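Hummingbirds still here in October, feeder up or down?

fernhollow
I'm out past Trulberg and I still have a hummingbird at the kitchen window, every morning before 7. My neighbor says I need to take the feeder in right now or the poor thing will never leave. I've always heard that and I've always done it, but this one looks so tiny and I feel awful! What do you all do?

mossback_426
Leave it up. They go when the days get short, and a bit of sugar water won't talk them out of it. The late ones are mostly young birds hatched this summer and they need to put on fat before they go. I keep mine out until I've had 3 weeks with no visitors, then I scrub it and put it in the basement.

Pevonero
I'm going to disagree a little. I don't think a feeder holds them here, fine, but I had one hang around into real cold a couple of years back and I never felt good about it. Once you've got a bird counting on you in a freeze you can't let that thing ice up, and you can't go away for a weekend either. I take mine down at first hard frost and leave the salvia standing for whoever comes by.

fernhollow
Okay, so now I'm more confused, ha. If I leave it up and it does freeze overnight, what then? I've seen people talk about heated feeders and I know zero about them.

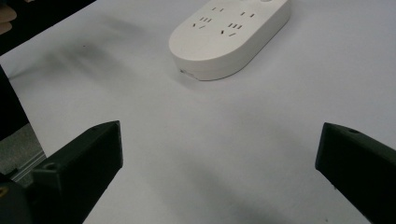 Pevonero says bringing it in at dusk and putting it back out before sunrise is plenty for most falls, and I'd go along with that, even if we don't agree on the rest. They're up early and they're hungry, so don't sleep in! Plain white sugar, one part to four parts water, no dye, no honey.

mossback_426
Yep to the one to four. And please don't make it stronger because it's cold, people argue about that every year and I've never seen the need.

quillandseed
Has anybody taken a good look at the bird? I'm near Roman and we had a late one that I was sure was a ruby-throat, and it was a rufous (lots of rust color on the sides and tail). The western ones do wander east in the fall. Get a picture of the tail spread if you can.

fernhollow
Ooh, I didn't even think of that. It's greenish on the back and kind of pale underneath, maybe a little buff on the sides? I'll try tomorrow with the good binoculars. Feeder stays up for now, sorry to my neighbor.

192 views · 7 replies · 3 shares
Contact the moderators | © Flerketix Backyard Birds | Back to top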